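Triva Tabletop Set: data card

Version of January 8, 2019

What the set is

Triva is a collection of pictures of one tabletop and the small things kept on it. The subject is putting things back: pens into the tray, the tray where it belongs, the lamp left standing where it can be reached. There are 3,000 pictures in the full set. Of these, 2,028 have been checked and labelled by hand. The rest are supplied without labels and sit in a separate folder called unsorted.

The set was put together at the Inon workroom for people who study how everyday surfaces get messy and how they are tidied. It can also be used for simpler work, such as finding the edges of a tray or telling a lamp from what is near it.

The table

The same table is used throughout. It has a light wooden top, with black rails at the back and down the left side. The wood has visible grain and takes a glare in places. Please don't treat the glare as an object. Earlier labels did this in a few cases and they have been taken out.

We did not cover the wood with a cloth or paper. A plain sheet would have made labelling quicker, but the people we asked wanted an ordinary wooden surface, marks and all.

The things on it

Objects are grouped into 9 classes:

lamp
tray or mat
marker or pen
small dark item
cord
cup
notebook
clip or peg
other

Tray and mat are one class. We tried to keep them apart in the first version, and the labellers disagreed too often for the difference to mean much. If the thing is flat, lies on the table and is meant to have other things on it, it goes in this class.

Small dark item is there for short black objects which can't be named with confidence from one picture. Use it freely. A wrong name is worse than a vague one.

Cord is labelled apart from the thing it belongs to. The lamp's cord counts as cord as soon as it leaves the base.

Not every class is present in every picture, and many pictures have only two or three of them.

A typical layout

The most common layout in the set has the lamp on the left and the tray on the right. The lamp has a round globe, matt white for the most part and dark brown and brass-like at the bottom, on a slim stem with a thick black base. The tray is whitish and translucent with rounded corners. In this layout a bright pink marker, or something much like one, lies in the tray with a shorter black object next to it.
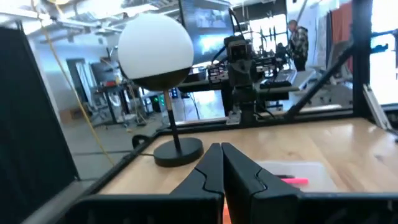
Besson wrote to say that the tray ought to be labelled by its whole outline, including any part hidden behind something else, as a tidy-up depends on how much room is left in it. We have kept to visible parts only in this version. Guessing at hidden edges gave results that varied a good deal between labellers. A second outline field, named full_outline, is in the files but empty, so anyone who wants to add their own can do so without changing the format.

How the labels were made

Each of the checked pictures was labelled once and then read over by a second labeller. Where the two did not agree, the picture was set aside and looked at again at the end of the day. If there was still no agreement, the object was moved to other and a note was put in the remarks column.

The labelling was done in September. Corrections since then are listed in changes.txt.

Each object has these fields:

class, one of the nine above
outline, visible part only
full_outline, empty
on_tray, yes, no or unsure
partly_hidden, yes or no
remarks, free text, often blank

on_tray is marked yes if most of the object lies within the tray. A pen lying across the rim is marked unsure. There are more of these than we would like, and they make a poor test of anything. Leave them out if you are comparing results.

Tidiness score

Every checked picture has a score from 1 to 5. A score of 1 means things are spread about with no order. A score of 5 means everything small is on the tray and the rest of the wood is clear. The lamp is left out of the score, as it lives on the table. So is its cord, unless it runs over the tray.

The scores are a matter of opinion. They are good enough for sorting pictures into rough piles and we would not use them for anything finer. Scores of 2 and 4 were given less often than the others.

Known problems

A translucent tray on pale wood is hard to outline. The far corners of the tray are the least reliable outlines in the set.

Pink and orange things are over-represented. They were easy to spot and got picked up first when a layout was being made.

The lamp is always the same lamp. Anything trained to find it will have learnt one shape and may do badly on a desk lamp with a shade.

Files

pictures, the checked pictures
unsorted, the unlabelled ones
labels.csv, one row per object
scores.csv, one row per picture
changes.txt, corrections by date

File names carry no information about the layout. Use the layout column in scores.csv.

Use and sharing

The set may be used and passed on for study and teaching. Please keep this card with the files. If you change the labels, say so in your own notes and give your copy a different name. Zudari is already taken, being the name of the smaller set with the kitchen shelf, which uses other classes and should not be merged with this one.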